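Nenport Neighbors Forum > Home & Hobby > Paper airplanes for the town hall drop, what are you folding?

kpap
Posted 12/24/20
The winter indoor contest is on again in February, one throw each from the balcony of the old Mutetti building, distance measured to wherever the nose ends up. Last time I came in 6th with a plain dart and I've been brooding over it since. What is everybody folding? I've got a stack of colored copy paper and a long weekend with my in-laws, so I'm open to anything that lets me sit in another room.

bimlow_fan
Dart. It's always the dart. People show up with things that have eleven folds and a name, and they go straight into the coat rack.

Wendelin Z.
Disagree. A dart wants to be thrown hard, and hard throws in a room with that ceiling end up in the light fixtures. You want something wider that glides. Fold the nose over a few times so the weight sits up front, keep the wings broad, and let go of it like you're handing somebody a plate.

The paper matters more than the pattern anyway. Cheap colored stuff is softer than white and the creases go mushy by the third throw. Run a fingernail down every fold, then do it again.

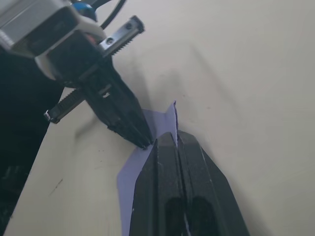 And make the center crease first, before anything else. I've watched grown adults eyeball the middle and then blame the heating vents when it turns left.

kpap
The heating vents did turn mine left, thank you.

bimlow_fan
They turned everybody's left. Yours also turned down.

Heidrun Stöckli
Can I ask about the rules? Are we allowed tape this time? Kilian Auer told me yes and Gayan Pramanik told me no, and they were standing next to each other.

Wendelin Z.
No tape, no glue, no paper clips. One sheet, folded. Gayan has the rules on his fridge. Kilian is thinking of the year somebody used a staple and we argued until they turned off the lights.

trinh_cafe
Trình will have coffee and the little almond things in the lobby again. I have no opinion on airplanes except please don't throw them over the counter.

kpap
OK, spent the evening on it. Tried Wendelin's glider with the heavy nose. First one stalled and sat down on the dog. Then I bent the back edges of the wings up, just a hair, and it went the whole length of the hallway, which at my in-laws' place is a real distance. Father-in-law now wants to enter. He was an accountant and has already asked for 100 sheets and a ruler.

So I'm switching. Wider tail, pointed front, gentle throw. If it goes left I'll aim right. 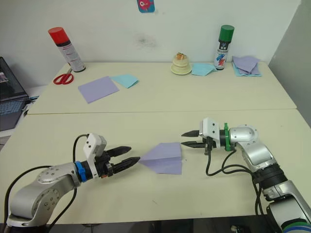

Heidrun Stöckli
Bending the back edges up is fine in a hallway, but off a balcony you'll get a swoop and then a dive. I'd leave them flat and bend only if it noses down on the practice throws.

bimlow_fan
There are no practice throws. There have never been practice throws. That's the whole cruelty of it.

Wendelin Z.
She's right about the swoop though. Try it from the top of the stairs – same paper, same throw – and see what it does in the second half. Most of them look great for the first half.

kpap
Stairs it is. If the dog is still speaking to me I'll report back after the weekend.

bimlow_fan
Dart.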